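Druroddale Gear Assembly Kit
Classroom and club equipment / Manipulation tasks
Item 84-2

Overview

The Gear Assembly Kit is a bench task for student robotics teams working with a small arm and a two-finger gripper. Teams program the arm to pick up steel spur gears and place them on a metal base plate so that the teeth mesh. It is the standard task for the assembly round of the Zadness school league and can also be used for a semester project.

Contents

Base plate, round, with center hole and fixed post
Spur gears, steel, straight-cut, 2
Work cloth, black
Task sheet and score sheet

The arm, gripper and camera are not included.

Requirements

Payload at the wrist: 600 g or more
Gripper: parallel or compliant fingers, two-finger
Clear bench area: 100 cm x 84 cm
Control software: any. Sample code is supplied for the Onyeka classroom controller.

Setup

Spread the cloth over the bench and set the plate on it with the post facing up. Small folds in the cloth are acceptable, but the plate must sit flat. Start positions for the gears are free in practice. In league rounds the judge sets them, and a gear may start flat or tilted against the plate.

Grip across the diameter, at mid-height, with each fingertip bearing on the teeth. A grip above the midline tends to let the gear rotate during the lift. Teams using rigid fingers should limit closing force in software.

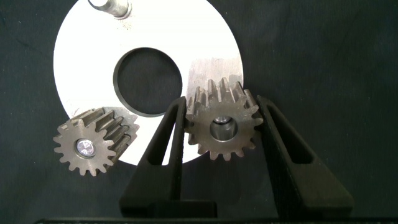
Gear held upright at its midline, second gear resting on the plate edge.

Camera notes

The plate is reflective and can wash out under direct overhead light -- lock the exposure before calibration. Detection on tooth outline is more reliable than detection on the bore.

Care

Wipe the gears with a dry cloth after each session. Surface discoloration and scuffing of the plate do not affect scoring. Replace any gear with a chipped tooth.

Related items

Ilora fingertip set, soft
Spare work cloth, black
Spare gear, single

Orders from schools placed before the end of July ship ahead of the fall term.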